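Right, a few of you asked what our student robotics project has been up to since March, so settle in with a brew, this might be a long one

For anyone new: we're the Kokcombe project. Student run, two robot arms, one shared work table, and a spreadsheet called Arthur that we all talk about as if it's a colleague. Arthur holds every practice run we've ever logged. Arthur has 800 rows now and takes ages to open on my laptop

This term's job sounds like nothing at all. Take a box. Move it to the other end of the table. Leave it standing up. That's it, that's the task. I told my mum and she said "and how long have you been at university?"

But a tall thin box is a horrible thing to grip! Squeeze too low and the top wobbles, squeeze too high and it tips when you let go, come in a tiny bit crooked and one finger nudges it before the other one gets there. I've watched it go over so many times that I now hear the little cardboard thud in my sleep

We tried short fat boxes first and they were lovely, went straight to plan, we all got very smug. Then the entry rules for the Dirnasley student challenge came out and the box has to be taller than it is wide. Smugness over

Numbers for the people who like numbers (hello, you three): we wanted 2000 clean runs before the challenge. The upright box has had 486 tries so far and a good chunk of those are in the "no comment" column

The thing that helped most was so boring. We pinned the cloth down! Before that it kept creeping every time a finger brushed it, so the box was never quite where we'd told the arm it would be, and we spent two whole evenings blaming the code. The code was fine - well, the code was fine about that

Someone asked if we drive the arms by hand or let them get on with it. Bit of both. We steer them through a run ourselves, save it, and the software learns from the saved ones. Which means my bad habits are in there too. It hesitates just before closing, exactly like I do, and it's quite embarrassing to watch

The wrist cameras have been brilliant for working out what went wrong. From the side everything looks lined up, and then you check from the gripper's own point of view and you're miles off. I now check the wrist view before I let anyone close the fingers, and yes I've become That Person

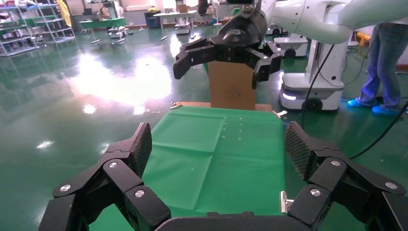 Left wrist view, the other gripper open either side of the box

Next up is handing it from one arm to the other without putting it down. I have a very bad feeling about this and I've been told to stop saying so in meetings

We've also got a small grant from Hitent to spend, around 3000 pounds, and there's a proper argument going on over new fingertips or a second spare set of cables. I'm team cables. Fingertips are more exciting but I've lost too many afternoons to one dodgy connector

If you've done handovers between two arms and have any tips, my replies are open. Please be gentle. Back in the lab at 10am, Arthur wants feeding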